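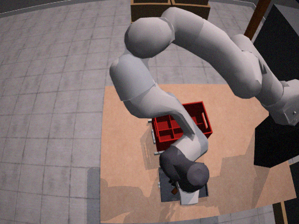
Every few years someone promises that the housework is nearly finished. Rok Todorova, who spent 3 years sorting parts at Rustis, asks a smaller question in this chapter: can a machine tidy a table yet? A red bin with dividers, a shallow dark tray and one small brown block make a fair exam – a toddler would pass it, and then eat the block.

## 4.1 What counts as a chore

We begin at Plullstead, with 228 attempts at putting things away.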